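How a TV News Show Gets Made

When you watch the news, you see one or two people sitting at a desk, talking to you. It looks as if they know everything by heart. Most of the work was done before the show went on the air, and a lot of it was done by people you never see.

Who does what?

A reporter goes out and finds the story. If a bridge is closed, the reporter goes to the bridge, asks questions, and writes down the answers.

A producer decides which stories go into the show and in what order. The biggest story usually goes first. The producer also watches the clock.

A presenter, sometimes called an anchor, reads the news to the people at home. Some presenters used to be reporters. Some still are, on other days of the week.

Evanthia Tzanetos reads the evening news in Totorstead. She started out as a reporter and says that part of the job taught her to ask short questions. "If my question is long, the person forgets the start of it," she says.

How do they remember all those words?

They don't have to. The words roll up a screen in front of the camera lens. The screen is called a teleprompter, or just a prompter. A special piece of glass lets the presenter see the words while the camera looks straight through from behind. That is why the presenter seems to be looking right at you.

Somebody has to move the words at the right speed. If the presenter slows down, the words slow down too. Many presenters also keep a paper copy on the desk in case the screen stops working. 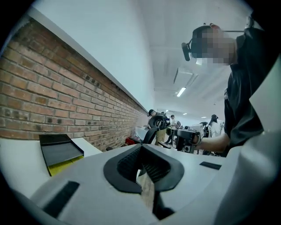 Sound is a big part of the job, and every room sounds different. Clap your hands in an empty hallway and you may hear the clap come back to you. Hard surfaces bounce sound around. A red-brown brick wall and a wooden floor will both do it, so a voice recorded in a room like that can sound echoey. Curtains, rugs, and soft chairs soak up some of the sound. TV studios often have soft panels on the walls for the same reason. Presenters wear a tiny microphone clipped to their clothes, close to the mouth.

What is the thing in their ear?

It is an earpiece. The producer can talk to the presenter through it, even while the presenter is talking to you. Kerstin Kvam, a producer, keeps her messages very short. She might say "60 seconds left" or "skip the next story." Listening and talking together is hard — new presenters have to practice it.

Try it yourself

Pick 3 things that happened at school or at home. Write two sentences about each one. Decide which goes first. Then read them out loud to someone, looking up as often as you can, while a friend holds up a hand when you have 9 seconds left.

Words to know

On the air: being shown on TV
Script: the words the presenter reads
Live: shown to viewers as it happens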